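What I learned from sending a novel to a small press

22 June 2019

So the rejection came through on my phone while I was standing in the queue at the chemist, and I read it twice before I got to the till. It was a nice one, as these things go. They'd liked the opening, they thought the middle sagged, and they wished me luck placing it elsewhere. I bought my hay fever tablets, walked home and ate a whole packet of crumpets.

For anyone new round here, I've been sending out my second novel, Plurngate, since February. (The first one lives in a box under the bed and is staying there.) It's about a ferry town that loses its ferry, and two sisters who haven't spoken since the funeral tea, and it has taken me the best part of four years to write in the gaps between work and everything else. I didn't go down the agent route this time. I tried that with the box-under-the-bed book and found I was spending more hours polishing the covering letter than the chapters, so this year I went straight to the small presses that take unagented work in an open window.

I sent it to 7 of them. No, sorry, seven — my old English teacher would have had something to say about that. Three have said no, one has gone quiet, two are still reading, and the one that mattered most to me was Grarard, who were the chemist's queue rejection.

I'd set my heart on Grarard, and that was probably mistake number one. They do those lovely plain covers with the coloured spines, and I own far too many of them. They put a post up at the end of their window with the numbers in, which I thought was decent of them even if it made me want to lie down. They'd had 2,572 submissions. Out of that lot they asked to see 30 full manuscripts, and mine was one of them! I had a very silly fortnight when that email came. I bought a new cardigan for the launch. There was no launch, there wasn't even a contract, but I had the cardigan.

Then you wait. The waiting is worse once somebody has the whole book, I found. With the first three chapters you can tell yourself they've barely glanced at it, but when they've got all of it you start lying awake thinking about chapter nineteen. Mine has a village fête in it that goes on for ever. I knew it went on for ever. Two people in my writing group had told me so and I'd nodded and gone home and taken out one paragraph about a tombola.

And guess what the email said. It said, very politely, that the fête went on for ever.

I was cross for a couple of days. I wrote a reply in my head while doing the washing-up, explaining that the fête was the heart of the book and all the little threads came together there, and then I went and had a look, and they don't. Not one of them. The older sister spends four pages judging jam. I like the jam, it's some of the best writing in the book if I say so myself, but you could lift it out and the story would close up over the hole without a ripple.

So I've been cutting. I started by saving a copy of the whole thing under another name, which I'd tell anyone to do, as it makes you much braver. Then I printed out the fête and went at it on the kitchen floor with a pencil. The jam went. So did the brass band, the vicar's speech and a dog I was very fond of. When I'd typed it all up I had lost 3,295 words, and the chapter now starts with the younger sister walking across the field towards the tea tent and seeing who's pouring. I can't think why it didn't start there before. I must have been enjoying myself too much to get on with it.

A few of you asked in the comments last time how I keep track of what's gone where. I use Retent, which is a little submissions diary you can run in your browser. You put in the title, who you sent it to and the day you sent it, and it turns the row orange when you're allowed to send a polite nudge. I like it, mostly. It did once turn everything orange at the same time and I nearly had a heart attack over my toast. Before that I had a notebook, and before that I had a vague feeling, and the vague feeling was how I came to send the same short story to one magazine twice.

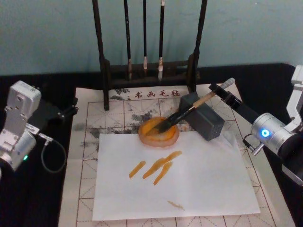
The short stories are still going out too, by the way. One of them has found a home with Nel, who are a tiny quarterly run on goodwill and very nice paper, and it should be in the autumn issue. It's the one about the woman who keeps finding other people's library tickets. They pay in copies. I get two, so one for me and one for my mum, who'll show it to the whole of her bowls club whether they like it or not.

I did wonder whether to say any of this out loud. A lot of writing blogs seem to go quiet while things are going wrong and pop up again with a book deal, and you're left thinking it all happened over a weekend. I read those posts and feel about two inches tall. I'd much rather hear from people who are in the thick of it, eating crumpets.

Oh, and I wrote back to Grarard in the end. I left it a week so that I'd calmed down, and kept it to three lines: thank you for reading, thank you for the notes, you were right about the fête. I didn't ask if they'd look at it again. The submission page says they don't normally see the same book twice, and I wasn't going to be the person who tries it on. But I got a short message back saying they'd be glad to see whatever I wrote next, and I've stuck it on the fridge, next to the bin collection dates.

As for whatever I write next, I've got a page and a half. It's set in a swimming baths in winter and I don't know who anybody is yet. One of them has a glass eye. I'm trying not to plan too much, because with Plurngate I made an enormous chart with coloured arrows and then felt I had to use every arrow, and I'm fairly sure that's how the brass band got in.

The new version of the book went off to the two presses who are still reading. I asked first if they'd mind a revised chapter, and one said yes please and the other said they'd rather carry on with what they had, which is fair enough. So somewhere there's a reader who is about to meet the jam. I hope they're hungry.

Next time I'll do the post I promised on synopses, and how I got mine down to one page without leaving out the ending. If you've got a synopsis that worked for you and you don't mind sharing it, pop a note in the comments and I'll include it with your name on, or without if you're shy. I'm off to look for the receipt for that cardigan.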